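Last updated: January

3.2 Gathering the examples in simulation

I'll admit we started out wanting everything done on the real robot, and we gave up on that fairly quickly (resetting a worktop by hand between tries is slow and dull!). So the examples for Stunda, our learning system, come from simulated kitchens built with Oravec, the scene builder we wrote for the job. Each layout gets 100 examples, all of them driven by a person wearing a headset and holding two hand controllers, one for each arm.

We had two rules for the drivers. Start with both grippers clear of the worktop, and if you knock something over, carry on. I was keen on that second one, as a learner that only ever sees tidy work has no idea what to do with a mess. Drivers swapped every 2 hours, mostly for the sake of their necks.

The narrow layouts gave us the most trouble, and I grew oddly fond of them. In Figure 2 the tiled walls close in on both sides and the things to be handled are spread right along the granite counter, from the rolling pin near the left arm to the white bottle up by the far corner. Drivers told us that reaching down to the far end felt like leaning into a cupboard, and their first goes were full of little pauses. We kept the pauses in. Trimming them made the Jumel scores look nicer and the arms move worse, so back they went.

Figure 2. One of the narrow layouts, with the right arm reaching towards the far end of the counter. 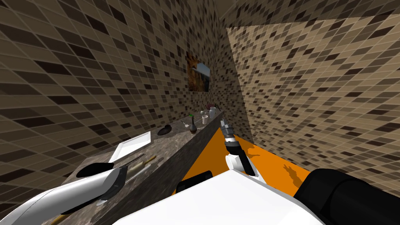
3.3 Sorting and labelling

Every example then went through Grandik, our labelling tool, where a second person marked the start and end of each reach.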